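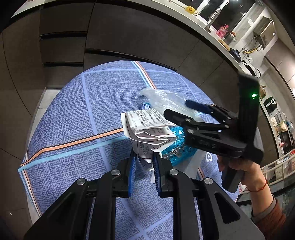 The Plamville group is looking for participants for the next stage of its two-handed clearing work, a build that began at a kitchen table and still runs in home kitchens. The grippers are held in the hand, one on each side, with the operator supplying the arm and the wrist. A typical task uses ordinary packaging. A folded paper leaflet has to be held by its narrow end between the ribbed blue pads while the second gripper comes in from the right with its fingers open. Thin, layered paper is where most of our current trouble lies, and it's the first thing new operators will be given.

## What the work involves

Operators clear small mixed items from a soft surface and put them in a bin. Each session lasts 70 minutes including a break. There are 9 sessions per person, starting in September, normally at 6 in the evening.

You will:

- work with a gripper in each hand, seated or standing
- keep the pads in view for the whole of each run
- log every dropped item and every double grasp
- swap and clean finger pads between runs

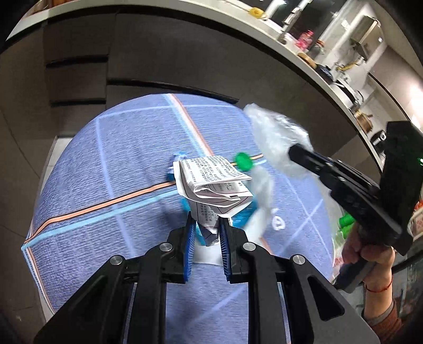

Runs are repeated until the log shows three in a row without a drop. Expect this to be slow at first. Clear film and plastic bags need a lighter squeeze than paper, and the trigger travel on the older pair (marked Flomden on the case) is longer than on the newer one. Both pairs are used in each session, so please don't apply if you only want to use one type.

## Bench places

There are also two places for people who would prefer to build. Work is at the shared workshop on Stanciu Yard, under Ionuț Nistor. Jobs waiting on the bench:

- play in the finger linkage after long use; new pivot pins to be fitted and measured
- pad adhesive lifting at the tip
- handle angle, which several operators find tiring
- a bin stand that doesn't shift when knocked

Own hand tools welcome. The pillar drill may be used only after an induction with Dalia Sqalli.

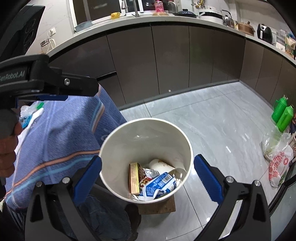
## Requirements

Operators need steady use of both hands and must be able to grip a pistol-style handle for the length of a run. Left-handed applicants are wanted, as the present logs are nearly all from right-handed people. No programming is needed. For the bench places, you should be able to read a dimensioned drawing and use callipers.

Sessions in your own kitchen are possible if there is clear floor on one side of the table. Otherwise you'll be placed with a host in Omley.

## Terms

Operators are paid per completed session, and travel within Omley is refunded. Bench places are unpaid, with workshop fees waived.

## To apply

Write to Tonantzin Arriaga, Plamville, care of the workshop. State which place you want, your stronger hand and the evenings you can't do. Questions on pay go to Benvinda Cunha. Applicants will be asked to a short trial with one leaflet, one bottle and one bag.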